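Why Do Phones Need Coats?
May 4, 2019
By the Droto Junior Desk

Look at any grown-up's phone and there is a good chance it is wearing something. It might be a rubbery thing in a colour called "midnight", or a flappy wallet with a bus ticket stuck in it. Somebody spent a long time making that phone thin and shiny. Then somebody else paid a lot of money for it, took it home, and covered it up straight away.

Grown-ups do this sort of thing. This time they have a point.

What is a phone made of?

Mostly glass, on the outside at least. The front has to be glass because you need to see through it and poke it. Lots of phones have glass on the back as well, partly because it looks smart and partly because phones that charge without a cable can't do it through a metal back. The bit round the edge is usually metal or plastic.

Glass is odd stuff. It is very hard, so your fingernail won't scratch it and neither will a coin. But it hates being bent. If you bend a ruler, it wobbles and goes back. If you bend glass, it puts up with a tiny amount and then gives up all at once, very noisily.

What happens when a phone falls?

A phone hardly ever lands flat. It turns over on the way down, like toast, and usually lands on a corner. All of the bump then goes into one little spot the size of a lentil. The push travels into the glass, the glass bends more than it wants to, and a crack shoots across it.

It's over very quickly. You will not have finished saying "oh no".

So what does a case do?

A case can't stop you dropping your phone. It can make the landing slower.

Think about jumping off a wall. If you land on concrete with your legs completely straight, it hurts. If you bend your knees, it hurts much less, even though it was the same wall and the same you. Bending your knees spreads the stop over a longer time, so the push at any one moment is smaller.

A soft case is a pair of bendy knees for a phone. The corner squashes a bit, and while it squashes, the phone is slowing down. The difference is tiny, far too small to see, but glass notices.

Good cases have another trick called a lip. Run your finger round the front and you may feel that the edge sticks up a little higher than the screen. If the phone falls on its face, the lip touches the floor first. It works very well on a flat floor. It works less well on gravel, where one pointy stone can get in past the lip and spoil everything.

What are cases made of?

Some are silicone, the same family of stuff as bendy baking trays. It is soft and grippy, and it collects fluff from pockets as if it were being paid to.

Some are hard plastic. These are good at stopping scratches but don't squash much, so they are not so good at bumps.

Some are a mixture, with a hard shell outside and something softer inside. The Trekora case in our office is one of these. It weighs 108 grams, which is a lot for a coat, and it has ridges down the sides so you feel like a mountaineer while you look up the weather.

And some are leather. Leather cases are mainly for looking important in meetings.

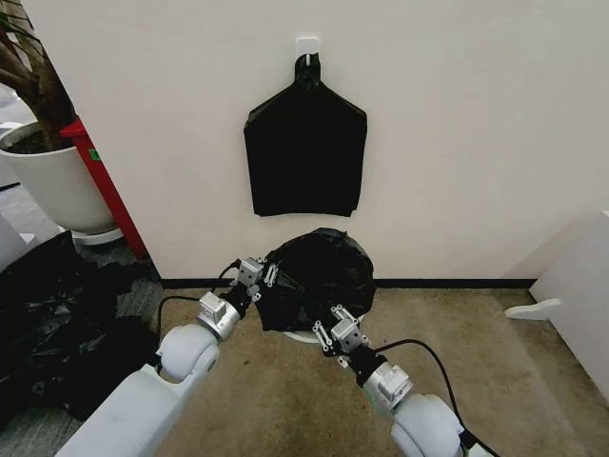 Sleeves and pouches

Not every phone coat is a case. A sleeve is a soft pocket that the whole phone slides into. It is very good at keeping keys from scratching the screen, and hopeless at protecting a phone you are using, because to use the phone you have to take it out. Most phones get dropped while somebody is using them. You can see the problem.

Why are there so many?

Phones come in different sizes, and the camera lumps are never in the same place twice. A case for last year's phone may not fit this year's, even if the two look the same from across the room. The Pastex catalogue has 307 different cases in it, and 40 of them are black. There is also one shaped like a slice of pizza. It does not lie flat.

Trevaskis, whose catalogue is even fatter, lists 385. We did read it to the end. It was raining.

Try it yourself: the egg in a jumper

You will need two eggs, a thick sock, some kitchen roll, a baking tray and a grown-up who doesn't mind.

1. Put the tray on the floor. You will be glad of it.
2. Hold the first egg at knee height, with nothing on it, and let go over the tray.
3. Say something scientific, such as "hmm".
4. Wrap the second egg in plenty of kitchen roll and pop it in the sock.
5. Drop that one from the same height.
6. Unwrap it slowly and have a look.

If the second egg survives, try again with less wrapping. See how thin you can go before it cracks. People who design cases have the same puzzle, as everyone wants a case that protects like a mattress and fits in tight jeans.

Wash your hands afterwards, and please don't try it with a phone. We asked, and the answer was no.

Words to know

Case: a cover that stays on the phone while you use it.

Lip: the raised edge round the front of a case.

Silicone: a soft, rubbery material that bends and springs back.

Sleeve: a pocket you slide the whole phone into.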